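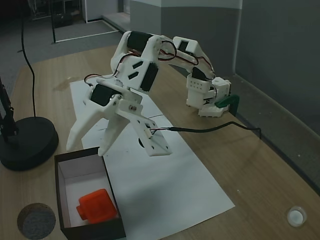 Perguntas frequentes: aluguer de mesas e salas de trabalho, Trostis

Atualizado segunda-feira, 21 de março de 2022. Preços antigos já não valem.

Posso reservar só por uma manhã?
Pode. Mínimo três horas. Manhã vai das 9 às 13, tarde das 14 às 19. Não dá para partir ao meio.

Quanto custa?
Mesa individual, 58 euros por semana. Sala Finska, 60 por dia, IVA incluido. Sala Pintér sob consulta, depende da hora e do numero de pessoas.

Como pago?
Transferência ou MB Way. Dinheiro só na receção e com valor certo, não temos troco. Fatura sai no mesmo dia, se não chegar ver o spam primeiro.

Já reservei e quero mudar a data.
Até dois dias antes, grátis. Depois disso cobramos metade. Mudanças por email com o número da reserva no assunto, por telefone perdem-se.

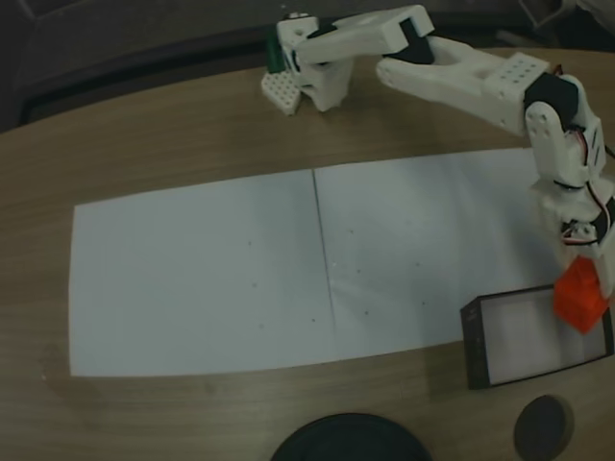 E se faltar sem avisar, paga-se tudo. Já tivemos discussões por causa disto, está no contrato, ponto 4.

Posso deixar material de um dia para o outro?
Na mesa individual sim, se a reserva for à semana. Nas salas não, a limpeza passa à noite. Cacifos há, pedir chave ao Babar Talpur. Chave perdida paga-se.

As mesas podem ser furadas, coladas, pintadas?
Furadas não. Coladas não. Grampos sim, desde que não marquem o tampo. Tinta só com proteção por baixo.

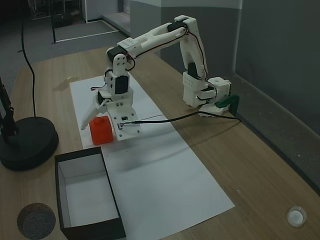 Grampo na borda do tampo, assim pode.

Há internet?
Wi-fi incluído. Palavra-passe na receção, muda todos os meses. Cabo só na Finska.

O código da porta não funciona.
Carregar no cardinal no fim. Quase sempre é isso. Se não for, extensão 3040, atende a Areeba Siddiqui ou o Wajid Magsi, até às 19.

Abrem em dezembro?
Sim, menos na semana do Natal. Reservas dessa altura enchem cedo, pedir com antecedencia.

Posso levar o cão?
Nas salas, sim. Na zona das mesas não, há um colega com alergia.

Estacionamento?
Não temos. Na rua de trás é gratuito depois das 18.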